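Usoncombe Shared Kitchen: Refurbishment and Fit-Out
Progress report to the Tilahun Fund
Fri 14 November

Work since the last report has concentrated on the worktops, the wall finish above them and the trial of cleaning methods required under the grant conditions. The plumbing and electrical work was closed out in June and is not covered again, except where it affects spend.

Both runs of worktop are now fixed. The original proposal allowed for keeping the old surface on the window side and replacing only the run beside the cooker. When the old surface was lifted to reach the waste pipe, the board under it had swollen along the back edge and would not take a new fixing. It was replaced as well. The extra cost was 900 pounds, met from contingency with the Fund's written agreement. The supplier, Bonow, delivered both runs together, and the colour match between them is acceptable in daylight and under the ceiling lights.

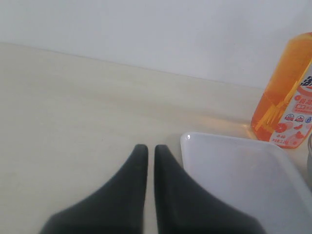
The finish of the worktop and its junction with the wall were the main points left open at the previous stage. The specification asked for a light surface on which spills and crumbs would show, and for a plain wall above it without rails, hooks or sockets at bench height on this side. The cream top and pale grey-white wall meet that requirement. The surface carries faint streaks and slight changes in tone, so it does not read as a flat block of colour, and the line where it meets the wall is straight. Washing-up liquid, which the orange bottle at the right appears to be, is the only cleaning product permitted on the tops during the trial. Users have been told to keep scouring pads and bleach sprays off them.

The trial compares 2 routines. In the first, the tops are washed with diluted washing-up liquid after each session and dried with a cloth. In the second, they are wiped with plain water after each session and washed with the liquid at the end of the day. Turmeric, beetroot and black tea are the test stains. Tea has come away under both routines. Turmeric left a yellow mark under the second routine, which faded but was still visible a week later. Results for beetroot are not consistent enough to report.

Spend on worktops and wall finish stands at 1738 pounds, including the contingency item above. The invoice for sealing the back joint has not been received from Jedberg and is excluded from that figure. The quoted price has not changed.

Outstanding items:
Seal around the sink cut-out, to be redone at the left-hand corner where the bead has pulled away.
Cupboard doors below the window run, delivered but not hung - two hinges were short in the pack and have been reordered.
Written cleaning instructions for users, to be issued once the beetroot tests have been repeated.

The next claim will be submitted when the doors are hung and the Jedberg invoice has been paid. No change to the completion date is requested.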